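Small Table, Busy Kitchen: what happens to a worktop when everyone shares it
Student project report, Toltville
2022-09-04

Our project started with an argument over a sieve. Four of us share the practice kitchen at Tedstead, and every one of us was sure that somebody else was leaving things in the middle of the worktop. We decided to find out where things really end up, and it turned into the most enjoyable piece of work we have done all year!

The method was simple. From February onwards we kept a log of every item left out on a surface at the end of a session. We covered 134 sessions and wrote down 1,761 items in total, each with a short note on where it was (edge, corner, middle) and whether it was sitting on or inside something else. We called the log Itus, after a spelling mistake on the first page that stuck.

We expected the big things to be the trouble. Pans and trays look like they take up all the room, but people put them away quickly, probably as they are a nuisance to work around. Small things hang about for ages. Cups, lids, single spoons and bits of play food from the children's cookery corner made up most of our log, and they were spread out in a way that used up the whole surface.
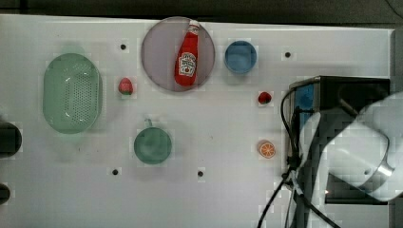 Spread was the idea we got most excited about. A worktop can be mostly bare and still be no use for rolling out dough, and we wanted a fair way of saying so. We settled on the "board test": can you lay a full-size chopping board down flat without moving anything? A plate with a ketchup bottle lying across it, a mug, a small blue cup and a green colander don't sound like much, but with toy strawberries and an orange slice dotted between them the gaps matter more than the objects. Put the fruit in the colander and stand the cup on the plate, and you have your space back – it takes seconds.

So that became our second stage. For 39 sessions we asked everybody to follow one rule, "small goes into big", before leaving. We gave no other instructions and bought no new storage. The board test was passed in all but 11 of those sessions, which we were thrilled with, though we should admit that people knew we were checking.

There are things we would do differently. Our three position labels were too vague, and two of us used "corner" to mean quite different areas until we compared notes. We also never logged the shelf under the Ammann unit, and we now suspect a lot of lids were living there. Next time we would draw a simple grid on paper and mark each item on it.

We would love to try the same rule in a family kitchen – one with a lot less worktop and a lot more cereal.

14 shares | 3 comments

This site uses cookies to remember your settings. Accept | Manage

© Toltville student projects | Contact us | Back to top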